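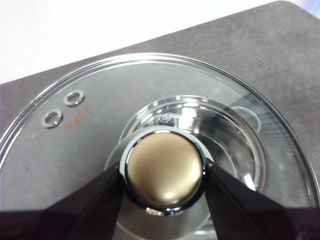

A reader of the November entry says I have the torque wrong, that a lid knob needs no more than finger tight plus a quarter turn, and that anyone who goes past that will crack the glass around the hole sooner or later. Fair point. I had been using a full half turn. The knob screw on the 5-quart lid was backed out this morning and reset to finger tight plus a quarter. No rattle when the lid is lifted and tilted. I will check it again after it has been through some boiling.

December. Kitchen inventory continued, second shelf down, lids only.

The glass lid for the Jodov pot is the one that gets the most use and the most neglect. Clear glass, thin metal rim, two steam vents set on the same side. I laid it flat on the gray counter to go over it. The orange-red printing next to the vents I left alone. I scraped at similar printing on an old casserole years ago and ended up with half a word and a scratch.

Weight on the kitchen scale with knob and screw: 775 grams. I wrote the figure inside the cabinet door next to the pot's own weight, so that I can subtract when I weigh stock in the covered pot. Previously I was removing the lid every time, which drips on the scale.

The vents are the reason I started. At a low simmer one of them was spitting and the other passed almost no steam. Residue, most likely starch from the rice. Method as follows. Soaked the vent side in hot water with a spoonful of Wadier powder for 15 minutes, then worked a wooden toothpick through each ring from the inner side. A pin would do the job faster but it will also mark the metal. Rinsed, dried, held up to the window. Both clear. At 4:30 I put two inches of water in the pot and brought it up slowly. Steam from both vents, no spitting, lid did not lift.

Rim. The groove where metal meets glass holds a brown line that no sponge reaches. I used the corner of a folded cloth, dampened, with baking soda, going along the rim in short lengths. Most of it came off. What remains is on the underside and may be staining. I am not going to use a blade there. If the rim is loosened it can't be pressed back properly at home, and the glass edge behind it is the part least able to take a knock.

Inner face of the glass has a haze. Vinegar and water, equal parts, left on under a paper towel. Improvement moderate. A second application made no difference, so I stopped. The haze doesn't matter for cooking, I can see a boil through it well enough.

Storage is still unresolved. The wire rack from Flullport has 13 slots and takes flat lids well, but a domed one with a knob occupies two and leans on its neighbor. Options considered: knob outward in the end slot, or upside down on its own pot with a dish towel between. I went with the second. It raises the stack, and the pot now goes in the lower cabinet, where the hinge side is tight and I have to take out the colander first. Will tolerate this through the end of the month.

Also done: washed the strainer, threw out the lid with the chipped rim that fit nothing, moved the baking soda to the front.

Not done: frying pan covers, the steamer insert, the drawer under the oven. Need toothpicks, and a spare knob screw if the hardware store has the thread. Take the old one along to match it.

Search this diary Enter keyword Search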